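# Planning the Purchase of a Two-Arm Cell: Lessons from the Budget Round

*May 2022*

When the Trivinton Institute opened its last equipment round, the Department of Applied Handling submitted a single request: a bench with two robotic arms, intended for work on cords, plugs and other small household electrical parts. The request was approved on its second reading. The first version had been returned with 13 written comments, most of them on matters other than the arms themselves.

The experience is a common one. An institution that sets out to buy automation equipment tends to begin with the arm, compare reach and payload, and collect quotations on that basis. The arm is the largest line in the budget and the easiest to describe. It is also the line least likely to change once an order is placed. Grippers, fingertips, cables, mounting and table space are treated as details, and it is there that the overspending occurs.

Flexible parts make the problem worse. A rigid block may be picked up by one arm from a known position. A thin cable with a plug at one end calls for a second hand, or at least for the option of one, and the buyer must then plan for two grippers that can approach each other without their own wiring getting in the way.

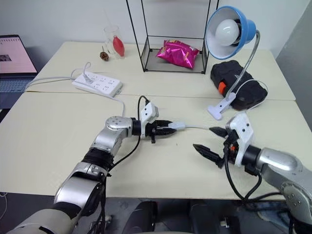

Mio Hirose takes a different view of where the money should go, and would have bought one arm and a good fixture in the first year, leaving the second arm until the tasks had been written down. Two arms double the service contract on the day of delivery, Hirose argues, while the second may stand idle for months.

The department considered that course and rejected it. Its reasoning was that a fixture suited to one plug would not suit the next, and that a new fixture for each part would consume the savings. Two suppliers, Mondel and Drundholm, were asked to price both arrangements. Mondel quoted lower for the single arm. Drundholm quoted lower for the pair, with controllers included, and its offer was accepted.

Several costs were missing from both quotations. Neither supplier had allowed for spare fingertips, although the serrated type wears and must be replaced as a pair. Neither had included cable management. The department added $3000 for these items and for the tables, and the finance office asked that the sum be shown as three separate lines so that it could be followed through the year.

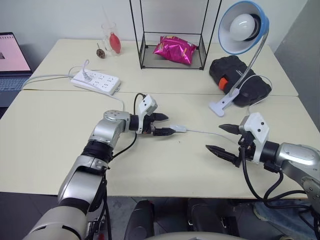
The tables deserve more attention than they usually receive. Trivinton chose to join smaller tables in place of a single large bench, since the smaller units could be carried through the existing doors and reused elsewhere. The saving was real, but the height of each unit must be set with care, and the joint between them has to be checked whenever the furniture is moved. A thin plug or a switch lying near a seam is a harder target than one lying on an unbroken surface.

Cameras were the subject of the longest discussion. The original request named an overhead view only. Bonifacio Sepúlveda, reviewing the draft for the Institute, asked that cameras at the wrist be added before approval and not left to a later year. Retrofitting would have required new brackets and a further period out of service. The item was moved into the main order in April, and the contingency was reduced to 10 percent of the total to make room for it.

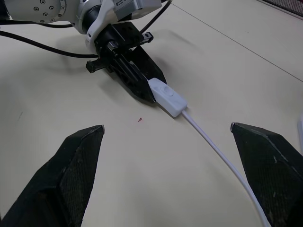 *Wrist-camera view of an inline cable switch at the tip of the opposite gripper.*

Training was bought from a third firm, Mrema, under a separate agreement. The Institute's rules allow training to be charged to the operating budget when it is ordered apart from the equipment, and the department made use of this. Other institutions should check their own rules first. Where the two must be charged together, the training is often the first item to be cut, and the arms then wait for staff who are able to run them.

On the timetable, the department now advises that the safety review be opened before the order is signed. At Trivinton it began after delivery – a choice made to save time – and the cell could not be used until the review had closed. The supplier's warranty was running during that period. Drundholm agreed to extend it by three months, though the contract did not oblige it to do so, and the start date of the warranty has since been written into the Institute's standard purchase form.

A request for a second cell is in preparation. It will list fingertips, brackets and table units on the first page, ahead of the arms.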